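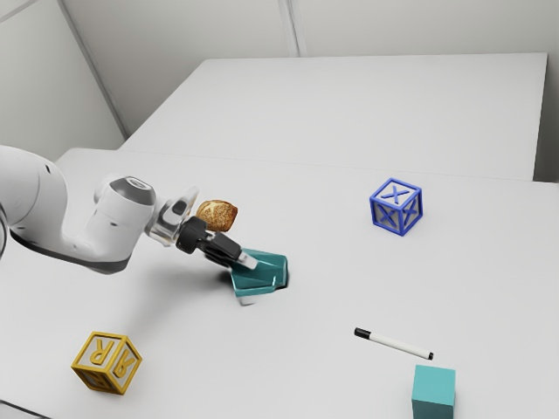
Toast, blocks, a marker and a teal dish on a pale tabletop.

Keeping your stuff from walking off: garage, shed and trailer tips

Quick list this time, had a few requests after the break-ins over on the Kornanside end. Skip what you already do.

Serial numbers first. Walk through the garage with your phone, shoot the plate on every tool that has one. Generator, mower, pressure washer, compressor. Email the pictures to yourself so they don't live only on the phone. The deputy who took my report asked for serials before anything else and I had exactly one. For a chop saw I didn't even lose.

No serial? Engrave. A cheap engraver does fine. Put the mark somewhere dumb, under the battery or inside the handle, plus one out in plain sight. Ask your local department what they want you to mark. Don't use your Social Security number, people still do this.

Trailers. Coupler lock AND a wheel lock. The coupler lock by itself comes off quicker than you'd think. Back the trailer in so the tongue faces the garage or a wall, then park something in front of it. Write down the VIN, it's on a sticker or plate near the front of the frame and they fade. Mine was half gone after two summers. Clear nail polish over the new one, holding up so far.

Also take a picture of any dent, sticker or odd repair. Katia Piras got her utility trailer back because of a green patch on one fender – the plate was long gone by then.

Shed doors. Look at the hinges. If the screws are on the outside a padlock is just decoration. Swap at least two screws per hinge for carriage bolts, round head out, nut and big washer inside. Took me less than an hour with a beer. Same for the hasp. Short screws into pine pull right out with a pry bar.

Padlocks: short shackle, so there's no room for bolt cutters. Graphite in the keyway every fall, not oil, oil gums up and collects dirt. If it's frozen in December warm the key, don't force it. Snapped one off that way and had to cut my own lock, neighbors loved that.

Overhead door. Don't leave the opener clipped to the visor if the truck sleeps outside. Get the little keychain kind. If you're going away, unplug the opener and slide the manual bolt over. Just remember you did it before hitting the button again.

Windows. Frosted film on the garage glass. Paid 26 dollars for a roll and had enough left for the shed. Spray bottle with water and a drop of dish soap, squeegee from the middle out. Trim after its dry. Still lets plenty of light in.

Lights. Motion light up high, out of arm's reach. Aim it down at the door, not at the street. Test it monthly. Wasps like the sensor, mine quit working for most of a summer and I never noticed.

Chaining things down. Mower, bikes, generator all on one chain through a floor anchor. Hardened chain, not the stuff off the spool by the rope. Sleeve it with old bike tube so it doesnt chew up the paint. Blow the dust out of the hole before you set the anchor or it won't grab.

Receipts. One envelope, big stuff only, anything over 200 dollars. Thermal ones go blank so photograph them. Dorottya Kelemen says her insurance company wanted model numbers too, so write those on the back of the envelope.

If something does get taken: don't go in and tidy up. Step out, call the non-emergency line if it's clear they're gone, 911 if you're not sure. Get the report number. Then check the online listings and pawn shops, and pass anything you find to the deputy. Don't go meet the seller yourself.

Next up is rust on hand tools, got a bucket of pliers soaking in vinegar right now.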